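Chapter 5
The Long Season: How Amateur Leagues Are Organised

Anyone who has stood beside a cold rink on a weekday night, holding a paper cup of tea and waiting for a junior match to begin, will have some feeling for how much work goes into a season before a single puck is dropped. In the last chapter we followed one player through one game. Now we step back, a good long way back, and look at the league itself: who draws it up, who pays for the ice, and how a list of clubs becomes a table with a winner at the top of it.

We shall spend most of our time with the Lotach League, which you met briefly in Chapter 2. It is a friendly sort of competition (most of the time!) and small enough that you can hold the whole of it in your head. Its fixtures secretary, Paloma Castellanos, still draws up the first draft in July at home, in pencil, and only later types it out for the clubs.
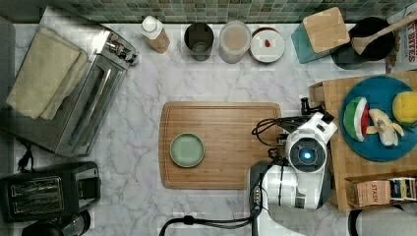
Figure 5.1 A kitchen counter with a toaster oven and a two-slot toaster.

The draft begins with ice time. The league rents 168 hours of it each season from the rink at Lavora, and every match, warm-up and resurfacing has to fit inside that figure. Clubs would like more, of course, and they say so every year, but an extra hour late in the evening is dear, and younger players have school in the morning. You will find as you read on that a great many rules which look odd on paper, such as the shortened second interval, begin to make good sense once you remember the clock and the hire bill.

Then comes the matter of fairness. A balanced schedule is one in which every club meets every other club the same number of times, home and away. It sounds simple, and with four clubs it is. When Trokaser Rovers joined and made the number odd, one side had to sit out each round, and Orlando Condori, who was coaching Wojcik Town, complained that his players had their rest in the wrong month entirely. 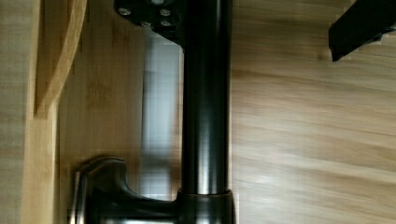 His complaint led to the rule we now call the rotating bye, and we shall work through it slowly in Section 5.2, with a blank grid for you to fill in yourself. Do use a pencil, and do not be cross if your first attempt goes wrong, as mine certainly did.

Before you turn to Section 5.1, look up the fixture list of a league near you, in any sport you like, and keep it by you as you read. Try to find a week in which one side has no match, and make a note of who plays either side of it.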